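Clerna Community Help > Surfaces and Counters > Stone and Stone-Look

Dull patch on gray marble counter where phones and keys are left

Posted by Bidby Residents Desk
27 December 2025

Our office maintains the shared counter in the common room of a residential building. The top is gray marble with a good deal of darker veining and was supplied by Bortolotti as a remnant piece. It was sealed by the fitter in June and has been wiped every evening with a damp cloth and a small amount of dish soap.

The counter has become the place where everyone sets down a phone on entering. Keys, coffee cups and mail follow. We have no objection to this use, but a dull patch has developed in the area that is used most. It can be felt slightly with a fingertip and is visible only when one looks across the stone at a low angle under the ceiling light. Ordinary wiping does not change it. We have not tried any powder, vinegar or commercial stone product and would prefer to ask before doing so.

We would be grateful for guidance on the following points. First, is the patch more likely to be a stain, a residue or damage to the polish? Second, may it be treated by our own cleaning staff? Third, is it reasonable to continue allowing telephones and similar articles to be placed directly on the stone, or should a mat be required? Several residents have said that a mat would spoil the look of the counter, and we are inclined to agree with them if it can be avoided.

The invoice number from the supplier is 3909, should anyone from Bortolotti read this forum. We have written to them separately.

Replies

Clusteo Stone Care

Thank you for the detailed account. The three conditions you mention are often confused, and they call for different treatment, so it is worth establishing which one you have before any product is applied.

A stain is a change of color within the stone. Coffee, oil and ink will cause it when the sealer has worn thin. The surface above a stain usually remains as glossy as the stone next to it.

A residue sits on top of the stone. Dish soap is a frequent cause when it is used daily and not rinsed, and adhesive left by a label or a strip of tape is another. Residue looks cloudy or pale, and it may feel slightly raised or slightly tacky.

An etch is damage to the polish itself. Marble is sensitive to acids, and lemon juice, vinegar, wine, soft drinks and many bathroom cleaners will dull it within minutes. Sealer does not prevent etching. The mark is often lighter than the surrounding stone, and on a gray top with heavy veining it can be difficult to tell from the natural pattern until the light is low.

Please carry out the examination in this order.

Clear the area completely and wipe it with warm water only, using a white cotton cloth. Dry it with a second cloth and allow it to stand for 30 minutes.

Look along the surface toward a lamp. Note whether the mark has a sharp outline, as a drip or a label would leave, or fades gradually at its edges.

Draw a plastic scraper or the edge of an old plastic card lightly across the mark. Hold it nearly flat. If a film gathers on the edge, you are dealing with residue.

Place a few drops of clean water on the mark and a few on a sound area nearby. If the stone darkens under the water at the mark and does not do so elsewhere, the sealer has worn in that place and the area will need to be sealed again after cleaning.

Residue may be removed by your own staff. Use a cleaner labeled as pH neutral and safe for marble, apply it to the cloth and not to the counter, work in small circles, and rinse 2 times with clear water. Adhesive may require a little mineral spirits on a cotton pad. Test it in a corner first, open a window, keep it away from any flame, and wash the area afterward. Steel wool, scouring powder and melamine sponges should not be used on polished stone.

An etch of any size in a public area should be referred to a restorer. Home polishing powders can succeed on a small mark, but in inexperienced hands they tend to leave a spot with a different shine from the rest of the top.

With regard to your third point, a telephone laid on polished marble presents little risk in itself. A phone in a soft-edged case, placed screen up, is among the gentler articles a counter receives. Difficulty arises from what is carried with it or trapped beneath it. Grit under a hard case will scratch when the phone is pushed along the stone, and some colored silicone cases can transfer dye if they are left on a damp surface for long periods. We advise that phones be lifted and not slid, and that the counter be dried after wiping before anything is put back.

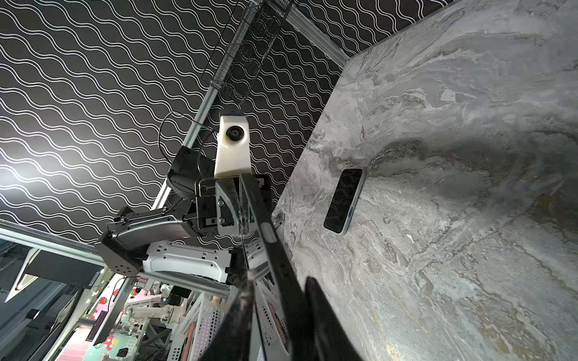

Bidby Residents Desk replied that the scraper had brought up a thin whitish film over most of the patch, but that one small area stayed dull after two rinses, and asked whether the two findings could both be correct.

They can. A soap film will often cover an older etch, and the etch becomes noticeable only once the film has been removed. We suggest that you complete the cleaning, discontinue dish soap for daily use, and leave the remaining area alone for the present. If it is still objectionable to the residents after a few weeks of proper care, ask for a written estimate for spot honing and polishing. Please ask the restorer to state whether the price includes sealing.

For daily care, plain warm water and a dry cloth are sufficient. The neutral cleaner may be used once a week.

countertop_reader

Had the same thing on ours. Was the soap. Switched to plain water and a dry towel and it stopped getting worse. Never did fix the spot that was already there, we put a bowl on it.

Clerna Help Desk

The following is added for readers who find this page by search.

The advice given by Clusteo Stone Care applies to natural marble. Many counters with a marbled pattern are made of other materials, including quartz composite, laminate and printed porcelain, and the instructions may not be suitable for them. If you do not know what your counter is made of, consult the supplier or examine an unfinished edge. In natural stone the veining normally continues into the body of the slab.

On the matter of mats, a building may prefer a small tray to a mat. A tray with felt feet protects the stone from keys and coins, which are the usual cause of fine scratches, and it can be lifted away in one movement when the counter is wiped. Rubber-backed mats should be avoided on marble, as the backing may discolor the stone and holds moisture beneath it. Any tray should be raised and dried underneath at least once every 6 days.

Sealer should be tested with the water method described in the first reply before a new coat is applied. Sealing over residue will hold the residue in place.

This thread remains open to replies from the original poster. Other members with a similar mark are asked to begin a new thread and to state the type of stone, the cleaner in use and the date of the last sealing.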